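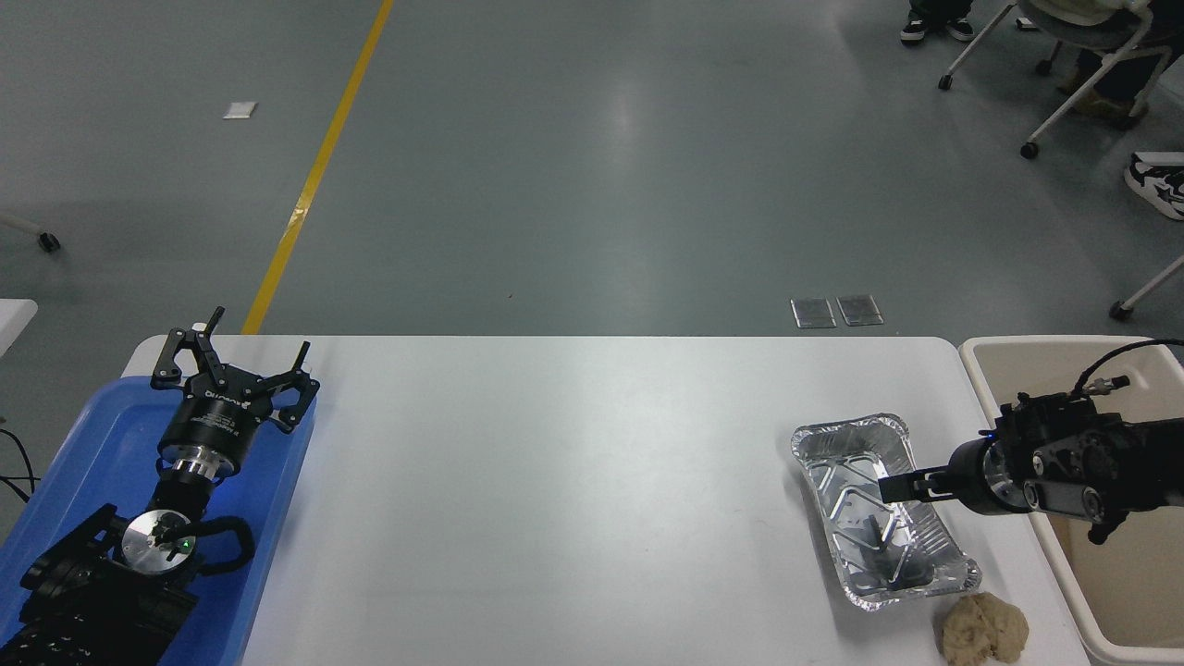 Two-arm cell in a shared shop, dough into foil trays, questions about grip and the table

skoderline
18 Mar 2025

Been reading here a while, first build post. I have bench space at the Urkcombe shared workshop and I'm putting together a two-arm setup to handle dough portions. One arm has a three-finger gripper and the other has a plain parallel jaw. The job for now is small: pick up a piece of dough, put it in a foil tray, move the tray over. No oven, no mixing.

The arms are fine on solid things. With dough I have two problems. The jaw leaves deep marks on both sides, and when it opens the piece often stays stuck to one finger. I have the force turned down as far as the software lets me. Out of 11 tries this evening I got 2 clean releases.

Second problem is the foil trays. If a finger touches the rim, the tray slides or bends. Any ideas welcome.

susis_bench
Use the three-finger one for the dough and the parallel one for the tray. You have more contact area that way and you can cup the piece instead of pinching it. Parallel jaws are good on a flat edge, so let that one hold the rim.

skoderline
I thought about that, but the three-finger hand is slow to close and I have not got its grasp positions sorted out. I'd have to swap the program over and redo most of what I did in February.

oldrelay
I would not bother swapping. The shape of the gripper is not your problem, the surface is. Dough sticks to bare fingers. Cover them with something it lets go of. I used strips of baking parchment held on with a small rubber band at the back of the finger. Change them when they get soggy.

susis_bench
Parchment will help with the sticking but it does nothing for the marks. He said both.

oldrelay
The marks don't matter if it is going in a tray to rise. They close up.

susis_bench
Depends on the dough. A stiff one keeps the dent. I have had loaves come out with a waist.

hinge_and_pin
What is the dough? If it's a wet dough I would switch to play dough or salt dough until the motion is right. Salt dough is cheap, it keeps for days in a bag, and it doesn't change on you while you are debugging. Real dough at the start of the evening and real dough two hours later are different materials.

Also put the foil tray inside something. I cut a recess in a piece of scrap board, tray drops in, rim is supported. No more sliding.

skoderline
Plain flour and water at the moment, pretty rough. Salt dough is a good idea.

The recess I can do. Is a shallow one enough or does it need to go up to the rim?

hinge_and_pin
Up to the rim or close to it. Mine is a bit under and the tray still tips if you catch the corner.

Hájek_fan
Check your table too. Folding or light tables move when a long arm stops hard, and then your taught points are off. I lost a week to this. Put a ruler upright at the far end and watch it while the arm stops.

oldrelay
Or slow the arm down. It's moving one lump of dough.

Hájek_fan
Slowing down hides it. It comes back the first time you turn the speed up.

skoderline
Did the ruler test. It moves, not a lot, but you can see it. I dropped to 80 percent speed and it's better. I'll look at bracing after the tray holder is cut.

Parchment is on both fingers of the jaw. Releases are much better, marks are the same as before. Will try the other hand next, since I have to reteach the points anyway.

susis_bench
Post the grasp positions when you have them. I have the same style of hand sitting in a box.

Related threads
Silicone finger pads, cast or cut from sheet?
Bracing a light table for a small arm
Hájek tray holder drawings, second version
Cable loops catching at the wrist
Urkcombe shop hours and bench booking
Stopping foil trays from nesting together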